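Trernonetti's Fold-Along Night Fills Up Again

If you walked past the old Hrnčiar building on Thursday evening and wondered why so many people were carrying pants, I can tell you, because I was one of them (two pairs of jeans, one sweater, and a tote bag that gave up on the stairs).

The monthly fold-along at Trernonetti, the little home goods store on the ground floor, had 28 places this time and every one of them was taken before lunch. Another 22 people are on the list for the next one in March, so if you want in, don't wait like I did last fall!

It works like this. You bring clean clothes from home, you pay nothing, and you get a stretch of table for an hour and a half. This month was all about jeans and other heavy stuff, which was good news for me. I have been rolling my jeans for years and I was sure I was right about it. The Plason crew, who run the class, were very polite about my rolls.

Their way goes like so: lay the jeans out flat, one leg over the other, tuck in that pointy bit at the seat so you have a straight line, then bring the hem up to just under the waistband and fold in thirds. You end up with a thick little block that stands on its own in a drawer. Mine fell over twice. The third one stood there like a champ and I got a bit loud about it – sorry to the table behind me.

There was some friendly arguing, too. One side of the room wanted jeans hung up, the other side said hangers are for shirts, and a woman near the door told us all that she keeps hers on a chair and always will. She got a round of applause.

We also did quilts, which I hadn't expected to care about. Fold it the long way first, press the air out with your forearms, and then keep going until it's a tall stack you can park in a corner of the bed. Mine at home has been a lump since we moved in, so I took notes on the back of my parking ticket.

The advice I liked best was about where to do all this. You don't need a table at home. Use the bed, start one pile in the middle, and spread out only the piece you're working on. A firm surface helps, and a woven mat over the bed is great if you have one.

Sutusen is lending the shelves for next month, when the subject moves on to small things: bottles, boxes, and all the odds and ends that land on a bookcase. Doors open at 6:30. The store is at 77 Mill Street, and bus 69 stops right across from it.
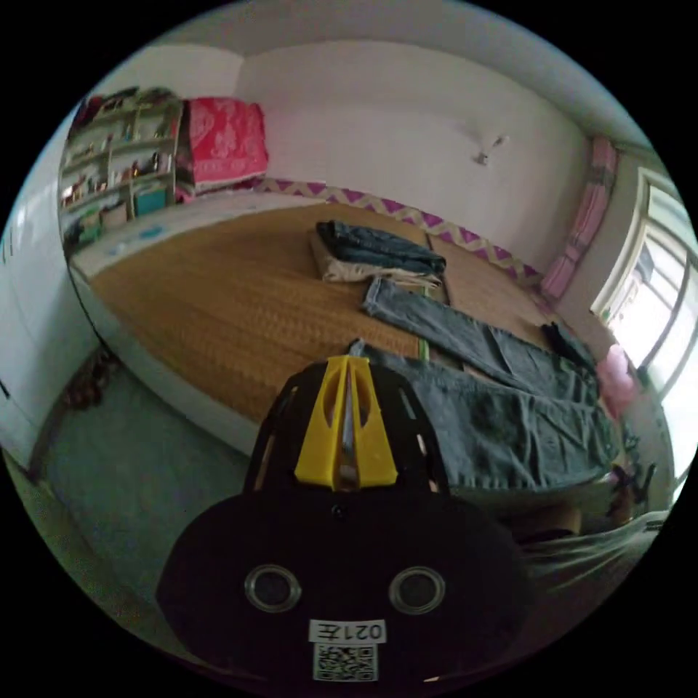
Jeans on the bed, one pair folded and one laid out flat.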